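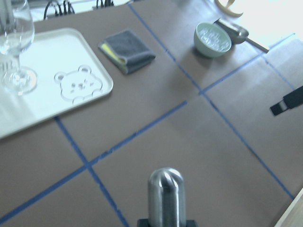
Glassware, a bear-face tray and a folded gray cloth on the taped work surface at Rocha.

Margarida Sampaio keeps the budget for the two-arm station at Rocha in a spreadsheet with 527 rows. The arms take up two of them.

"People ask what the robots cost and then they stop asking," she says. "I'd start with the table."

Rocha makes countertop training setups for hotel bars and small kitchens, and its plan for a second station goes to the owners in October. Sampaio has spent the summer going back through what the first one took. The arms and grippers came in on quote. Almost everything else ran over, mostly in small purchases that were never in the plan: power strips, longer cables, a side table for the teach pendants and the laptop, and shelving.

The cheapest line is the tape. Blue strips mark the cardboard into a grid, and each item gets its own section, so whoever resets the table can do it without a drawing. Tirow, which supplied the first station, quoted a printed mat at $400. Sampaio turned it down and hasn't changed her mind, although the tape wrinkles and has to be redone.
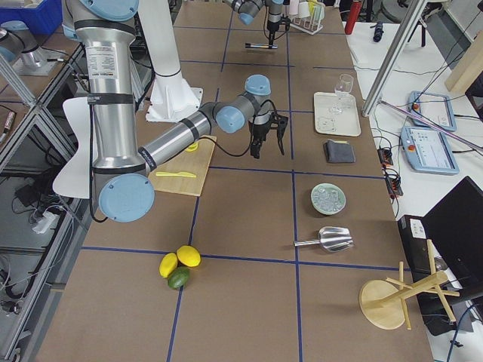 Props get their own budget. Lemons and limes go on the weekly grocery order. Wine glasses are bought 13 at a time and written off as they break. Wooden and plastic pieces last longer, and she replaces them once a year.

For the second station she has two bids, one from Fivex and one from Skitano. Fivex is lower on hardware but charges for each service visit. Skitano includes 4 visits a year and wants a longer contract. She is leaning toward Skitano, provided it will store a spare gripper on site.

She has also added a line for floor space. The first plan left it out, and the side table ended up where the supply cart used to park.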